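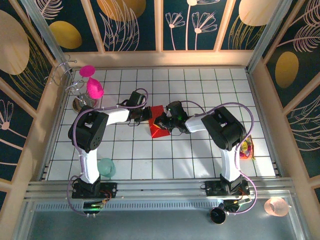
Slide 1: Two arms, one red box.

Can it wrap a present yet? Speaker notes, Trultine meetup, Tue 9 March

Hi everyone, thanks for coming out on a weeknight. I'm going to talk for 12 minutes and then you can argue with me, which I know is why half of you are here.

(Let slide 1 sit for a bit before talking.)

So I get asked one question at every family barbecue: when's the robot going to do my chores? And people always mean laundry or dishes. I want to talk about wrapping and folding, the stuff the gift counter at Forkis does all December with sore thumbs. It's a good chore to judge by. You need two hands, the material is floppy and shiny, and a crease you put in the wrong spot stays there.

Look at where the two grippers are, either side of that little package. One hand to hold, one hand to work, same as you at the kitchen table. Getting two arms that close together without a bingle is a fair bit of planning before any paper gets touched.

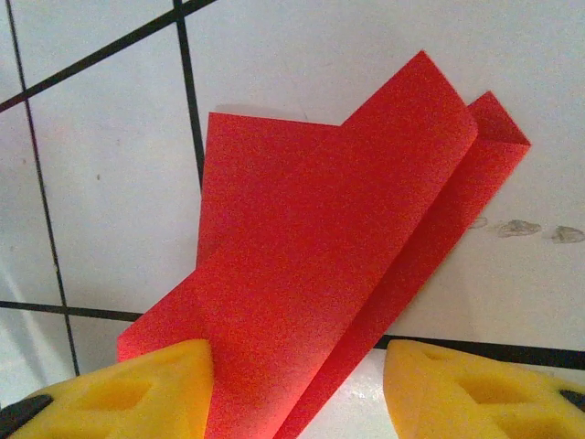 Slide 2: Red paper between two foam fingertips.

Ask the room: who can fold a sheet of paper with oven mitts on? (Wait for hands.)

Foam tips are kind to paper, and I like them a lot. What you give up is the fingernail! Your nail does so much of the work when you sharpen a crease, and you've never once thought about it. The other thing is lift -- the sheet has layers and they don't lie flat, so the machine has to work out which edge belongs to which flap. People do that by feel.

My honest score today is 2 out of 5 for wrapping. Farahani's newsletter gave it a 4 back in August and I reckon that's generous. Happy to be wrong on that one.
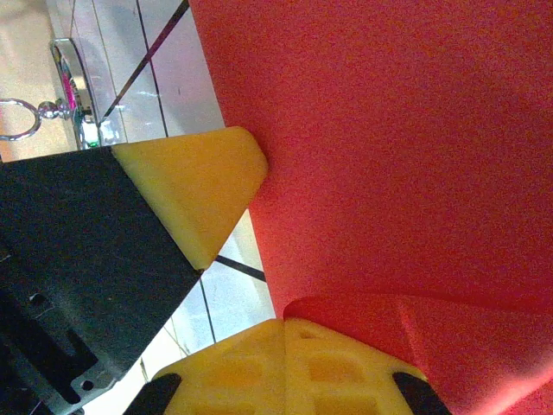 Cost, and who'd want one

Skip this bit if we're running late.

The Randora bakery boxes up 400 orders on a big Saturday. Their best day last year by hand was 337 before lunch. For a shop like that, slow is the dealbreaker, even if every fold is neat. At home I'd put up with slow. I'd set it going and watch the cricket.

Questions next, then the pub. Remember to repeat each question into the mic for the people up the back.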